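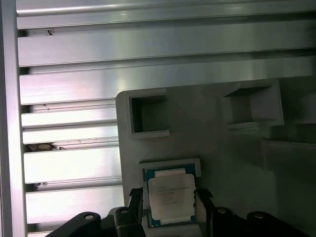
Wisdale – CPU-Handling am offenen Tower

Stand: April, Version 6
Kontakt: Mateja Kos, Werkstatt Lanow

Inhalt

Wisdale enthält Steuerskripte, Druckdateien und Aufzeichnungen für eine Montagezelle in der offenen Werkstatt Lanow. Aufgabe ist der Transfer eines Prozessors zwischen Ablage und Sockel. Das Gehäuse liegt dafür seitlich auf dem Aluminiumtisch, die offene Seite nach oben. Die Ablageplatte ist mit dem Tisch verschraubt und dient als Bezug für das Werkstückkoordinatensystem.

Verzeichnisse

cad/ – Ablageplatte und Greiferfinger als STEP und STL
config/ – Posen, Greifkräfte, Kamerakalibrierung
logs/ – 900 Durchläufe, je Durchlauf ein Ordner
src/ – Ablaufsteuerung (Paket morin)

Aufbau

Der Zweifingergreifer fasst den Prozessor an zwei gegenüberliegenden Kanten. Die Anfahrt über dem Mainboard erfolgt senkrecht, Zwischenposen liegen oberhalb der Gehäusekante. 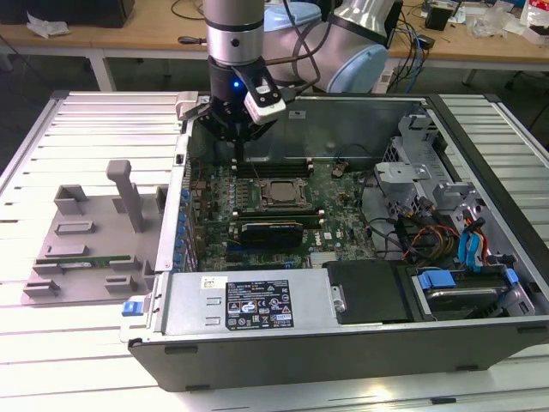
Die Sicherheitshöhe ist in config/posen.yaml als z_frei eingetragen und gilt für alle Querfahrten. Wer ein anderes Gehäuse einspannt, muss z_frei und den Sockelursprung neu einmessen. Kabel im Innenraum werden vom Planer nicht als Hindernis geführt und sind vorher aus dem Arbeitsbereich zu legen.

Vor dem Absenken über dem Sockel muss die Ladeplatte offen stehen. Das Skript prüft das nicht selbst, es wartet 15 Sekunden auf die Freigabe am Bedienfeld und bricht sonst ab.
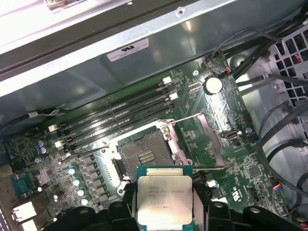

Lässt sich morin auch ohne Handgelenkkamera betreiben?
Mit der Option --nur-posen fährt die Steuerung allein nach den eingemessenen Posen. Die Lagekorrektur entfällt dann, und der Prozessor muss genau in der Ablage sitzen.

Aufzeichnungen

Jeder Ordner unter logs/ enthält die Bilder der Handgelenkkamera, die Bilder der festen Kamera, Gelenkwinkel und Greiferöffnung. Die Zeitstempel stammen vom Steuerrechner. 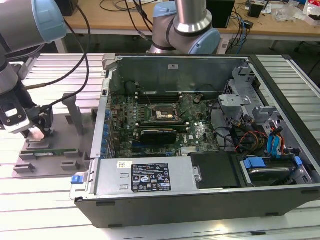
Abgebrochene Durchläufe sind mit enthalten und im Feld status mit 2 markiert. Die Ursache steht, soweit notiert, in notiz.txt – die Einträge sind uneinheitlich formuliert und nicht für eine automatische Auswertung gedacht.

Bekannte Einschränkungen

– Reflexe auf dem Heatspreader stören die Kantenerkennung.
– Beschriftungen auf dem Prozessor werden nicht ausgewertet.
– Der Sockelhebel wird von Hand bedient.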